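4.2 Setting up the block exercise

The exercise uses one marked square and the three painted blocks from the Stovunero set: red, yellow and green. Choose a table with a flat, clean top and even light. Keep the rest of the set in its box.

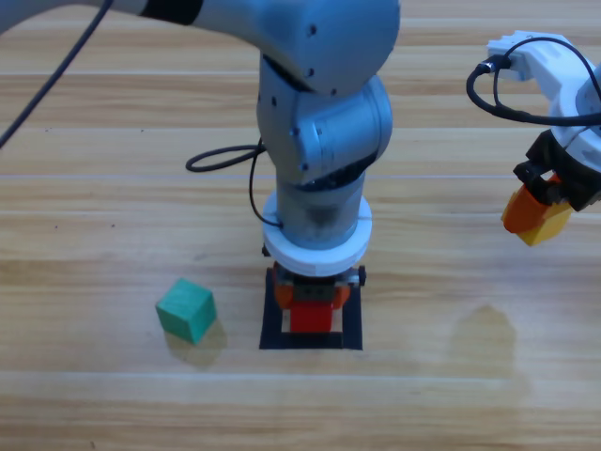
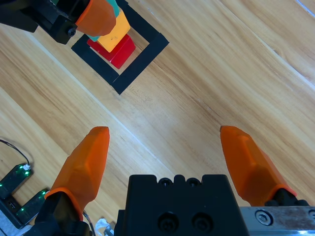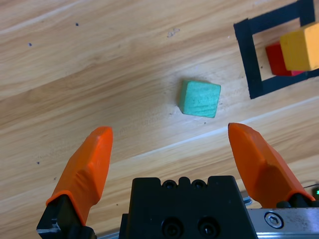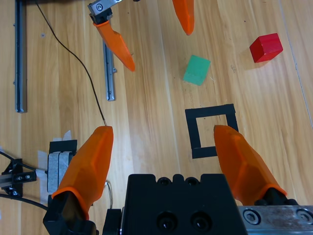 Figure 4. Wooden tabletop with the black square, at different points in the exercise. In the last view the square is empty.

1. Wipe the tabletop and let it dry for 15 minutes before applying tape.

2. Lay out the square with matte black tape. Overlap the strips at the corners and press them down from the center of each side outward. The square may be turned to any angle to the boards.

3. Check that two blocks fit side by side inside the tape. If they do not, lift one side and lay it again.

4. Place the blocks on the bare wood outside the square. Leave at least one block width between each block and the tape.

5. Start with the red block. Set it inside the square and release it only when it rests flat.

6. Add the yellow block, either next to the red block or on top of it, as the task card directs. Add the green block last.

7. Record the final arrangement on the log sheet, then return all blocks to the wood outside the square.

Note: A block resting on the edge of the tape will sit at a slight tilt. This counts as outside the square - move it in before stacking.

Caution: Do not slide blocks across the tape. Sliding lifts the strip and leaves adhesive on the paint.

Caution: Remove tape slowly and at a low angle to protect the table finish. Replace it after 1000 placements, or sooner if a corner lifts.

For storage of the blocks, see section 4.3.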